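3.2 Storage habits and the reach zone

The second part of the survey dealt with where households keep the things they use every day. Of the 1,486 households contacted in the Bindard and Pistum districts, 1,268 returned a completed form. The form asked respondents to name the items they handled at least once a day, to state where each was kept, and to mark the height of that place on a printed outline of a standing adult. Items kept on open counters were recorded separately and are treated in Section 3.4.

Earlier work in the same districts (Naseri and Shojaei) had suggested that low cabinets are used mainly for goods that are bought in bulk and opened seldom. Our returns do not support this reading. Cooking pots, cleaning products and shoes were all commonly reported below knee height, and in the older apartments of Pistum the low cabinet was often the only closed storage in the room. Residents of these apartments reported bending or squatting to reach stored items more often than residents of the newer blocks, where wall units had been fitted at the time of construction.

Age had a smaller effect than expected. Older respondents were more likely to say that low storage was tiring, but they were no more likely to have moved their daily items to a higher shelf. In follow-up interviews held in September, 17 respondents were asked about this directly. Several said that the higher shelves were already full of items belonging to other members of the household. Others had arranged the cabinets when they first moved in and had not thought about them again. One respondent in Bindard kept her rice in a floor-level cabinet for the simple reason that her mother had done so.

Door type also deserves attention. A hinged door on a low cabinet needs clear floor in front of it, and a person using it must stand back or to one side while it is opened. Figure 4 shows a cabinet of the hinged type with its door open.

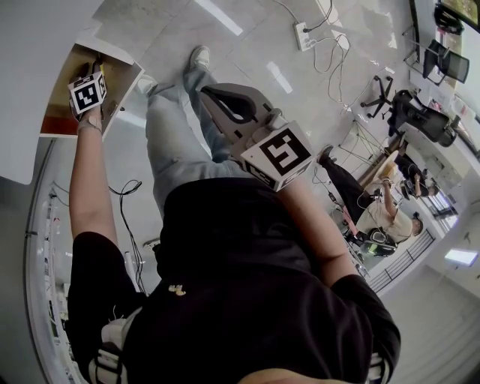

Figure 4. Light wooden cabinet with hinged door, open above a tiled floor.

Sliding doors avoid this problem but allow access to only half of the cabinet at a time. Respondents with sliding doors complained less about floor space and more about items lost at the back. The difference between the two groups was clearest in kitchens with a narrow passage, and it was weak in hallways and bedrooms. Because the form did not ask for the width of the passage, we are unable to separate the effect of door type from that of room size, and the comparison should be read with this limit in mind.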